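Tercer día con la comparativa y sigo sin ver claro para qué la hacemos. El informe tiene que decir si cambiamos la pinza Alero por la Kutari, y yo tengo la sospecha de que la respuesta estaba escrita antes de que arrancara el primer episodio. El folleto de Sturnico promete "un salto de calidad en el agarre". Un salto respecto a qué, no lo pone.

He llegado a las ocho y media con la idea de repasar lo de ayer antes de tocar nada. Anoche dejé corriendo 616 episodios en el simulador, la mitad con cada pinza, el mismo controlador en los dos brazos y las mismas semillas. Por la mañana estaban todos, lo cual ya me pareció raro. La tabla resumen daba ventaja a la Kutari y me la habría creído si no fuera porque la he abierto por columnas. Casi toda la diferencia sale de los objetos altos. En los planos van las dos igual de mal, o igual de bien, según a qué hora se me pregunte.

Así que he dedicado la mañana a lo plano. Quería ver qué hacen las cámaras con una pieza que no tiene ni textura ni marcas, negra sobre superficie clara, que en teoría es lo más fácil del mundo: contraste máximo, bordes rectos. En teoría. Con las sombras de los brazos encima, el detector ya no está tan seguro de dónde acaba la pieza y dónde empieza lo demás.

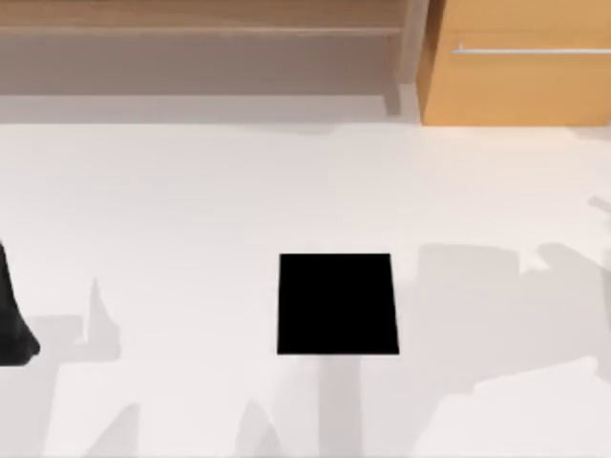 El controlador de Vigfúsdóttir tiene un parámetro para ignorar sombras que viene desactivado de fábrica. Lo he activado. Mejora la estimación del borde y empeora la del centro, cosa que no entiendo y que el manual despacha en una línea. He probado con el umbral en 70 y luego lo he ido bajando a mano, apuntando cada cambio en la libreta porque ya no me fío del registro automático desde lo del mes pasado, cuando guardó media tarde con la configuración equivocada y tuvimos que tirarlo todo.

Lo que me molesta de estas comparaciones es que la pinza se lleva el mérito o la culpa de todo. Si la pose llega desviada 2 milímetros, da igual lo buenos que sean los dedos: con algo fino, o se raspa la mesa o se cierra en el aire. Y los modelos de contacto del simulador son los que son. He preguntado por correo de dónde sale el coeficiente de fricción que usan para las yemas de la Kutari. Me han contestado con el mismo folleto en PDF.

Comida rápida, lentejas, demasiado café.

Por la tarde, cajones. Aquí reconozco que iba con prejuicio, porque un tirador de barra separado del frente es un regalo para cualquier pinza: metes el dedo por detrás, tiras y ya está. Si las dos abren el cajón, la prueba no distingue nada. Si una no lo abre, lo primero que voy a mirar es la trayectoria y no la pinza. Pedí que pusieran también tiradores hundidos o de pomo y me dijeron que en la próxima versión. Llevo oyendo lo de la próxima versión desde abril.

Lancé una tanda de 16 intentos por pinza, todos contra el cajón de abajo, y me senté a mirarlos en vez de esperar al resumen. Es lento y aburrido, pero se aprende más. La Alero entra con el dedo demasiado vertical y rectifica tarde. La Kutari entra mejor orientada, lo admito, aunque sospecho que es por cómo está definido su punto de referencia, unos centímetros más adelante en el modelo. Si le muevo a la Alero ese mismo punto, apuesto a que se acaba la ventaja. Lo he dejado apuntado para mañana.

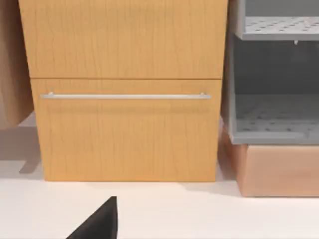 Marta no, pensé al ver el aviso del chat, y no lo era: era Sturnico, desde la cuenta de soporte, respondiendo por fin a mi mensaje de ayer. Que mover el punto de referencia invalida la comparación, decían, porque cada fabricante lo define donde su pinza trabaja mejor, y que esa decisión forma parte del producto. Añadían que los resultados con objetos altos les parecen concluyentes y que lo de los planos "se corrige con un ajuste fino de la cámara".

Lo he leído dos veces. En lo del punto de referencia puede que tengan algo de razón, y me fastidia. Si en la celda real vamos a usar la definición del fabricante, comparar con otra es medir una pinza que no existe. Pero entonces que no me vendan la mejora como cosa de los dedos, cuando a lo mejor es un número en un fichero que yo puedo cambiar gratis en la pinza que ya tenemos pagada.

He contestado que haré las dos tandas, con el punto de fábrica y con el punto igualado, y que las dos irán en el informe, cada una en su tabla. De momento, silencio.

Sobre el ajuste fino de la cámara no he dicho nada. Es justo lo que llevo haciendo desde las nueve de la mañana.

Pendiente: repetir los planos con el filtro de sombras apagado, pedir otra vez lo de la fricción, cambiar el nombre de las carpetas antes de que se mezclen. Y mirar por qué el centro se desplaza al activar el filtro, que a estas horas ya no tengo cabeza para eso.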